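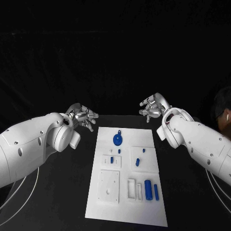
Figure 1. Both arms over the parts layout, hands open and clear of the pieces.

Skirnivau: Teaching a Two-Armed Robot to Tidy a Kit of Parts
Final project report, Celwood, submitted 26/01/2022

1. What we set out to do

Our group came to this project in November with plenty of enthusiasm and hardly any experience of moving a robot's hands with our own. The idea behind Skirnivau is simple enough to tell your grandparents over tea (we have all tried it on ours). A person steers both arms by remote control through a small job, the computer keeps a record of every movement and camera picture along the way, and later on a learning program studies those records and tries the job for itself. We call each recorded run a demonstration, or a demo when we're tired.

The job we chose was sorting and fitting a kit of white and blue parts. We liked it because it asks for several kinds of movement. A peg wants a light pinch, a thick cylinder wants most of the hand, and a flat plate lying on a surface is a miserable thing to get your fingers under, whether they are made of metal or not. Our goal was 100 clean demonstrations, which we wrote in big numbers on the whiteboard of the Amegashie Lab and then looked at every day with mixed feelings.

2. How we drove the arms

The operator wears a pair of tracked gloves, and a program called Foris turns the glove positions into arm and finger positions. Most of our first week went into Foris settings. Our favourite discovery was the scaling option, which makes the robot's hand travel a shorter distance than your own. With scaling off, everybody overshot the small pegs. With it on, you feel as though you are moving through honey, but you do arrive where you meant to!

We also agreed on a starting pose, with both hands held over the far end of the layout and nothing in the fingers. Every demo began there. It sounds fussy, but a learning program given a different beginning each time has a much harder puzzle on its hands, and it gave the operator a moment to breathe and settle their shoulders as well. We hung a black cloth behind the table and kept the table dark too, so the parts would stand out clearly for the camera.

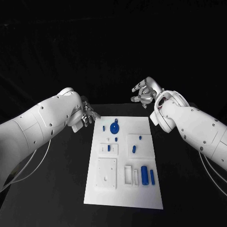
Resetting the kit between demos took up far more of our time than any of us had put in the plan. A reset means every part goes back to its own spot, facing the same way, before the operator starts again. We learned to work from the far end, beginning with the blue wheel that has the little loop on its edge, and to leave the tall things until last so our sleeves wouldn't knock them. The short blue block was the one to watch, as it has to stand upright between the two slots of the small white plate, and it's very easy to set it down slightly crooked and not notice. The two blue cylinders side by side at the right were the other trap. One is thick and the other is thinner and shorter, and when their places were swapped we had to throw the demo out, however lovely the driving had been.

3. What we recorded

By the end we had 373 takes saved, counting the bad ones. A take was kept only if the operator finished the whole job without stopping to think for too long, and without anybody reaching in to help. We set Foris to end any take that reached 3,000 frames, which was generous at first and felt rather tight once we began caring about neatness. From the full pile we picked out our 100 clean demos, and two of us watched each one separately before it was allowed in.

Disagreements were common and mostly friendly. The longest was over whether a dropped peg, picked up again straight away, should count as a mistake. We kept those takes in the end. Our supervisor suggested that a robot ought to see some recoveries, and we were glad of the excuse, as several of our nicest runs had a fumble in the middle.

4. What we would change

We'd label our takes on the same day we recorded them. Going back through old files trying to remember why one was marked "odd left thumb" is nobody's idea of a good afternoon. We would also swap operators more often, as driving the gloves is surprisingly tiring on the forearms, and our late-session demos wander about in a way the early ones don't.

Training on the clean set has only just begun, so the results will go in version 2 of this report. The operator notes, the reset checklist and our Foris settings are in the appendix for whichever group takes over the gloves next term. Please charge them overnight.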